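Ich habe mir jetzt zwei Abende lang das neue Paper zur Mandska-Methode angetan und muss ein paar Dinge loswerden. Wird länger. Wer nur das Ergebnis will: interessant, sauber geschrieben, und ich glaube die Hälfte davon nicht.

Zur Einordnung für alle, die nicht jeden Tag mit Manipulation zu tun haben: Es geht um zweiarmige Roboter im Haushalt, konkret um Küchenaufgaben. Teller abräumen, Spüle leeren, Besteck sortieren. Gelernt wird aus Vorführungen, die Menschen per Fernsteuerung aufnehmen.

Die Behauptung von Mandska: Man braucht viel weniger Vorführungen, wenn man sie vorher filtert. 588 ausgewählte Episoden sollen besser sein als die vollen 2,000, aus denen sie stammen. (Schreibweise mit Komma aus dem Paper übernommen, gemeint sind zweitausend, keine zwei.)

Das klingt erst mal plausibel. Jeder, der schon mal Teleoperationsdaten durchgesehen hat, weiß, wie viel Müll da drin ist. Zögern, Nachgreifen, Leute, die mitten in der Episode vergessen haben, welchen Arm sie gerade bewegen.

Mein Problem fängt bei der Auswahl an. Der Filter ist selbst ein gelerntes Modell. Und trainiert wurde er auf Episoden, die von Hand als »gut« oder »schlecht« markiert worden sind. Von wem? Von der Gruppe selbst. Nach welchen Kriterien? Steht im Anhang, ein Absatz, vier Zeilen.

In diesen vier Zeilen kommt das Wort »flüssig« dreimal vor. Eine Definition von »flüssig« habe ich nicht gefunden. Ich habe gesucht.

Wer flüssige Bewegungen bevorzugt, bevorzugt leichte Fälle. Eine Gabel, die frei auf der Arbeitsplatte liegt, greift sich flüssig. Eine Gabel, die halb unter einem Schüsselrand klemmt, greift niemand flüssig, auch kein geübter Mensch an der Fernsteuerung. Wenn ich solche Episoden rauswerfe, lernt das Modell sehr schön, was ohnehin leicht war.

Und dann teste ich auf … genau, auf einer Verteilung, die aus demselben Labor kommt, mit denselben Leuten, die die Objekte hinlegen. Überraschung: Die Zahlen steigen.

Damit das kein reines Gemecker vom Schreibtisch aus bleibt: Wir haben den Filter nachgebaut. Klein, mit unseren eigenen Daten, auf unserem eigenen Aufbau. Aufgabe ist bei uns das Ausräumen der Spüle, weil das die Aufgabe ist, an der sich bisher noch alles blamiert hat.

Spülen sind gemein. Metall in Metall, alles spiegelt, der Beckenrand ist dem Unterarm im Weg, und dünne Sachen liegen flach auf dem Boden, wo die Finger kaum drunterkommen. Eine Schüssel kann man am Rand packen. Bei einem Löffel ist man auf den richtigen Winkel angewiesen und auf ein bisschen Glück.

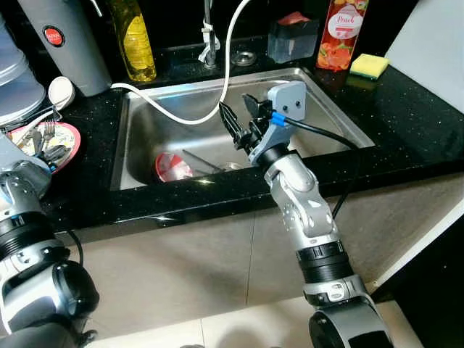
Unser Protokoll dazu, damit man mir hinterher nicht vorwerfen kann, ich hätte es mir ausgedacht: 15 Startanordnungen, vorher festgelegt, auf Papier gezeichnet, für beide Varianten identisch. Variante eins trainiert auf allem, Variante zwei nur auf dem, was der Filter durchlässt. Gleiche Architektur, gleiche Anzahl Trainingsschritte.

Ergebnis bei den einfachen Anordnungen, also Schüssel frei und Besteck daneben: Die gefilterte Variante ist sichtbar besser. Weniger Zappeln über dem Becken, kürzere Wege, weniger Fehlgriffe. Das gebe ich ohne Zähneknirschen zu. (Mit ein wenig Zähneknirschen.)

Ergebnis bei den schwierigen Anordnungen: dreht sich um. Sobald ein dünnes Teil quer liegt oder etwas verdeckt ist, fährt die gefilterte Variante hin, greift daneben und bleibt dabei. Sie kennt kein zweites Mal. Woher auch, die Episoden mit zweitem Mal hat der Filter ja als »nicht flüssig« entsorgt.

Die ungefilterte Variante ist hässlich anzusehen, aber sie korrigiert. Greift daneben, hebt an, setzt neu an. Genau das Gewurstel, das Menschen an der Fernsteuerung auch machen. Ich fand das früher peinlich in den Daten. Inzwischen halte ich es für den wertvollsten Teil.

Bevor mir jemand schreibt: Ja, 15 Anordnungen sind wenig. Ich rechne damit keinen Signifikanztest und behaupte auch keinen. Ich sage nur, dass der Effekt, der im Paper fehlt, bei uns am ersten Nachmittag zu sehen war. Dafür hätte man kein großes Labor gebraucht, man hätte nach Schwierigkeit getrennt auswerten müssen.

Diese Trennung gibt es im Paper nicht. Es gibt eine einzige Erfolgsquote pro Aufgabe, über alle Anordnungen gemittelt. Wie viele davon schwierig waren, steht nirgends. Auch nicht, wer sie ausgesucht hat und ob das vor oder nach dem Training war.

Nächster Punkt, die Baselines. Verglichen wird mit Zatance und mit Yin. Zatance ist ein fairer Gegner, das ist ordentlich gemacht und der Code läuft (bei uns jedenfalls, nach einem halben Tag Fluchen über Abhängigkeiten).

Yin dagegen wurde für einarmige Aufgaben entworfen. Das auf zwei Arme aufzubohren und dann zu berichten, dass es schlechter abschneidet, ist ungefähr so aufschlussreich, wie ein Fahrrad mit Anhänger gegen einen Lieferwagen antreten zu lassen. Die Anpassung ist nicht dokumentiert. Ich weiß also nicht mal, was da eigentlich verloren hat.

Und Vurcombe fehlt ganz. Dabei wäre das der naheliegende Vergleich gewesen: auch Datenauswahl, aber ohne gelernten Filter, nur mit einfachen Heuristiken über Dauer und Greiferöffnung. Wenn ein simples Kriterium schon den Großteil des Gewinns bringt, wozu dann das Modell davor?

Wir haben es grob ausprobiert. Episoden nach Länge sortieren, das längste Viertel weg, fertig. Auf den einfachen Anordnungen kam das so nah an den gelernten Filter heran, dass ich mit bloßem Auge keinen Unterschied mehr benennen könnte. Auf den schwierigen ist es genauso schlecht. Es wirft ja auch dieselben Episoden raus.

Was mich zu dem Verdacht bringt, dass der tolle Filter im Wesentlichen eine Stoppuhr ist. Eine teure. Das ließe sich prüfen, indem man die Filterwerte gegen die Episodenlänge aufträgt. Diese Grafik hätte ich sehr gern gesehen. Es gibt im Paper 2 Abbildungen zum Filter, und beide zeigen das Architekturdiagramm, einmal klein und einmal groß.

Ein Wort zum Video. Das Begleitvideo ist wunderschön. Zwei Arme, die ein Becken leeren, keine Pause, kein Schnitt. Unten rechts steht in grauer Schrift die Wiedergabegeschwindigkeit. Ich musste auf Vollbild gehen, um sie zu lesen. Macht das bitte größer. Alle. Wir auch, unser letztes war nicht besser.

Was im Video übrigens gar nicht vorkommt, ist Besteck am Beckenboden. Nur Teller, Becher, eine Schüssel. Im Text steht »gängiges Geschirr und Besteck«. Vielleicht gibt es die Aufnahmen und sie haben es nicht in den Schnitt geschafft. Ich würde sie auch nehmen, wenn sie schiefgehen. Gerade dann.

Jetzt das Lob, sonst heißt es wieder, ich könne nur nörgeln. Die Aufnahmeprozedur ist gut beschrieben. Kameraposition, Steuerfrequenz, wie oft neu kalibriert wird, das ist alles da, und man kann es nachmachen. Das ist leider seltener, als es sein sollte.

Auch die Grundidee bleibt richtig. Nicht jede Vorführung ist gleich viel wert. Ich habe selbst schon Nächte in Datensätze gesteckt, bei denen man am Ende froh gewesen wäre, die Hälfte nie aufgenommen zu haben. Dass jemand das systematisch angeht, finde ich prima.

Nur ist »wertvoll« eben etwas anderes als »sieht gut aus«. Eine Episode, in der jemand dreimal am Löffel abrutscht und ihn beim vierten Mal hat, enthält drei Zustände, die man in den sauberen Daten nie zu sehen bekommt. Das Modell landet nachher garantiert in einem davon.

Mein Gegenvorschlag, ganz unelegant: die abgebrochenen und verlorenen Episoden rauswerfen, die umständlichen aber erfolgreichen drinlassen. Also nach Ausgang filtern und die Eleganz ignorieren. Das machen wir als Nächstes, auf denselben gezeichneten Anordnungen. Kann gut sein, dass das auch nichts bringt. Dann schreibe ich das hier genauso rein.

Nachtrag, weil die Frage schon in den Antworten steht: Nein, den Datensatz kann ich noch nicht rausgeben. Die Zeichnungen der Anordnungen schon, die scanne ich diese Woche ein. Sind Kugelschreiberskizzen auf kariertem Papier, erwartet nichts.

Zweiter Nachtrag: Jemand fragt, ob unser Filter einfach schlecht nachgebaut sein könnte. Klar kann er das. Der Code zum Original ist »in Kürze verfügbar«, und solange das so bleibt, habe ich nur die Beschreibung. Falls die Gruppe mitliest: Schickt mir die Gewichte, ich lasse sie auf unserem Becken laufen und poste, was rauskommt, egal in welche Richtung.

Und nein, ich habe nichts gegen die Leute. Ich hätte nur gern die Tabelle nach Schwierigkeit getrennt. Eine zusätzliche Spalte, mehr will ich gar nicht — na gut, und Vurcombe.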